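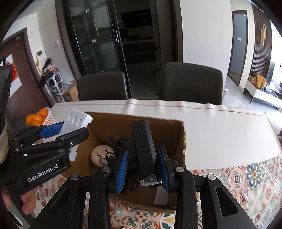
I named the left one Dudlow and the right one Forsyth, and by Thursday they weren't speaking. My fault! I'd given Forsyth the good job, the black thing with the grooves, and left Dudlow holding a piece of white plastic over the side of the box like a waiter with no tables. "Swap?" I said, squeezing both handles. Dudlow squeaked. We were on try 266, the oranges were getting eaten, and supper was going to need the table by 5. So I swapped them (fine, fine) and Forsyth went and sulked on the flowered cloth.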